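A room for the night in Flodudstead

When I come to the house of Njål Eklund, he is already in the kitchen and the coffee is made. It is a Friday in May, a little after seven in the morning, and two guests have just left to catch the early bus. He has rented out rooms in Flodudstead for eleven years. Before this he worked in the office of a shipping company in Privbridge, a job he describes as "sitting and waiting for the phone."

I ask him how it began. "My aunt left me the house, and the house was too big," he says. "I thought I will rent one room in one summer, to pay for the roof. The roof cost more than one summer."

The first year he had 161 nights booked. Last year it was 648, in four rooms. He writes every booking by hand in a blue notebook, and then again in the computer, where he trusts it less. When I ask if he wants to grow more, he shakes his head. "Four rooms I can clean before lunch. With five I must hire somebody, and then I am a boss again."

Most of the guests come for the walking path to Vavurent, which starts behind the church. They arrive tired and they want simple things. Njål has strong opinions about these things, and the strongest one is about beds.

"People forgive a small room," he says. "They forgive stairs. They do not forgive a bad mattress. I slept one week in each room myself before I let anybody pay for it. In the back room I slept two weeks, and then I bought a new mattress."

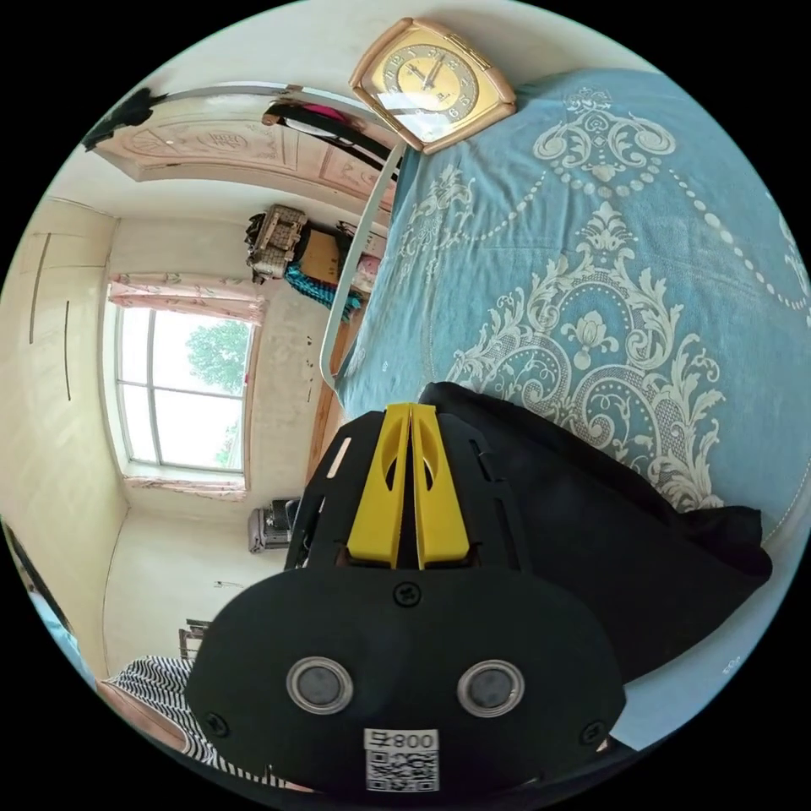
He is also strict about the laundry. Sheets are dried outside when the weather allows, and he irons only the pillowcases. "The face is there," he explains. The covers he buys from a small shop in Privbridge, always in cotton, and never white. White looks fine for a month, he tells me, and after this it looks like a hospital.

Breakfast is from half past six. There is bread, eggs, cheese and a jam from his neighbor, who makes it too sweet in his opinion – but the guests ask for the recipe. He does not serve dinner. He tried it during one season and found that he was always smelling of onions.

I ask about difficult guests. He thinks for a long time. One man wanted his money back on account of the church bell. A couple from the coast stayed three nights and moved all the furniture in their room, and then moved it back before they left. "I would not have known it," he says, "but they put the chair on the wrong side. I left it there. It was better."

In winter the house is quiet, and he closes two of the rooms to save on heating. Then he paints, repairs the windows and reads. This winter he wants to change the floor upstairs. He has saved 1398 for the boards and says the work he will do himself, with a cousin who owns a good saw.

The telephone rings while I put on my coat. Somebody wants a room for Saturday, with a view of the river. Njål says that the river can be seen from the bathroom, if one stands up. They take the room.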